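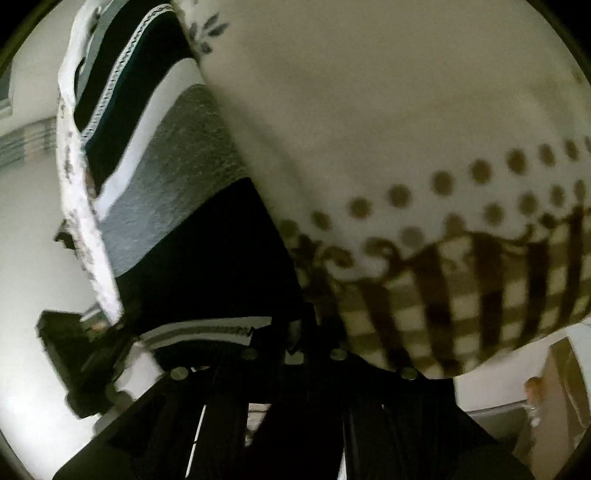

A patterned cream cloth and a striped fabric with the hand-held gripper at the Druvonar open day, 15 May 2021.

Druvonar opened its workshop to the neighbours for an afternoon, and what a cheerful, crowded, slightly chaotic afternoon it was. Organizers had set out 16 chairs for the first demonstration and ended up with people standing three deep along the back wall, a good many of them with children on their shoulders.

The big draw was cloth. Druvonar has spent the past two years teaching robots to handle fabric, from tea towels to winter scarves, and visitors were invited to take hold of one of the hand-held grippers and try it for themselves. It opens and closes with a squeeze, and the movements people make with it are recorded so that a robot arm can learn from them later on.

"Everybody thinks folding will be the hard part, but picking up just one layer is what keeps us here late," said Nhàn Hứa, who led the sessions and must have answered the same question about fitted sheets a dozen times (the robot can't do them yet, and neither can she, she told us).

Haris Tomić brought his two daughters over from the next street and stayed until the tea ran out. "I came for half an hour," he said, laughing. "The girls wanted another turn, and then another, and then I wanted one - so there went the afternoon."

The collection of practice fabrics has grown to 205 pieces, many of them donated from cupboards in the neighbourhood. Slavica Jurić, who looks after it, prefers patterned cloth and says she is always glad to have more, as long as it has been through the wash first. By the end of last month the team had recorded 2,784 handling sessions, and the ones from the open day will be added once they have been checked over.

Another open day is planned for September, this time with a longer program and, we're promised, a good deal more tea. Anyone with fabric to give away can leave it at the front counter during office hours.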